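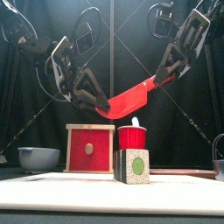 Red spatula, ribbed handle.

Trivetport Wall Rail

We love this rail! It was designed by Paula Coman for her own very small kitchen in Brollville, and it has been our favourite thing in the shop from the moment the first box was opened. One length of steel, three brackets, and hooks that slide along and stay where you leave them (even with a heavy ladle on the end).

Each rail comes with 11 hooks. Most spatulas, whisks and slotted spoons will hang straight on, and for anything without a hole in the handle there's a clip-on loop, sold in pairs.

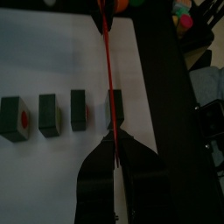
Fitting takes almost 28 minutes if you're drilling into tile, less on plasterboard. Screws and plugs are in the bag, and the paper template is a joy – tape it up, mark through the dots, peel it off. Do check for pipes and cables first.

Wipe down with a soapy cloth. The hooks can go in the dishwasher, the rail can't.

The longer version arrives in November, with the same brackets, so you can swap up without new holes. Spare hooks are in stock now under Trivetport Parts.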